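How to Clean the Dust Out of an Old Desktop Computer

If your computer has started to sound like a hair dryer every time you open a spreadsheet, chances are it's full of dust. Mine lives on the floor next to a radiator, with a long-haired cat for company, so I've gotten plenty of practice at this! Set aside a Sunday afternoon, put some music on and give yourself 30 minutes or so, a bit longer if you've never been inside one before.

You'll need a screwdriver, a can of compressed air, a soft paintbrush (a clean makeup brush is lovely for this) and a little dish for the screws. Please don't skip the dish. I once spent an entire evening hunting for one tiny screw in a shag rug.

Shut the computer down properly, switch it off at the back, and unplug everything, including the monitor and any speakers. Then press the power button once to let go of whatever charge is left, and carry the whole thing somewhere with fresh air.

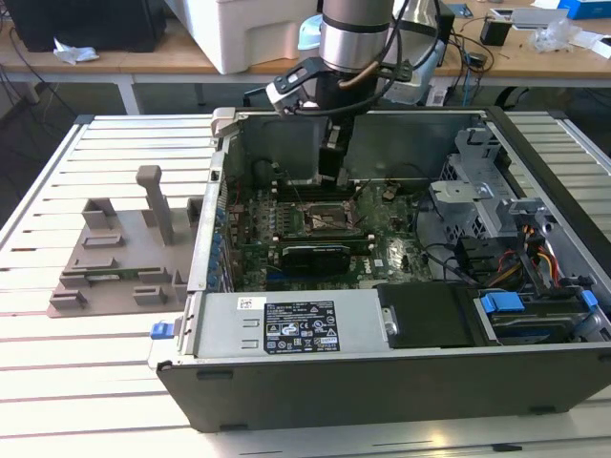
Dust gets everywhere, and it's a lot easier to reach when you aren't crouching beside a standing case. I like to take the side panel off and lay the tower down on its side with the open part facing up, so the green motherboard is right there in front of you and you can see what you're doing. If your processor socket is bare like this one, with no cooler on it, keep the brush and the air well away from it, as the contacts in there are very delicate. Most of you will have a cooler sitting on top, and that can stay put.

Touch a bare metal part of the case before you reach in, and again now and then as you go. Use short puffs of air, keeping the can upright, and hold each fan still with a fingertip so it doesn't spin. 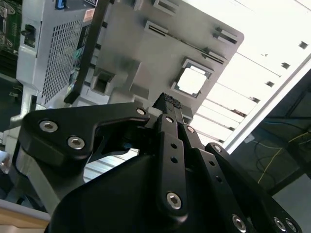

Work from the top of the case down, so you aren't blowing dust onto parts you've already done. The brush is good for the fan blades and those stubborn gray mats that build up along the vents. If there's a filter at the front, wash it in lukewarm water and let it dry all the way through, overnight if you can stand to wait.

When you're happy with it, check that no cables have come loose, put the panel back on and plug everything in again. I do mine every 7 months, more often when the cat is shedding.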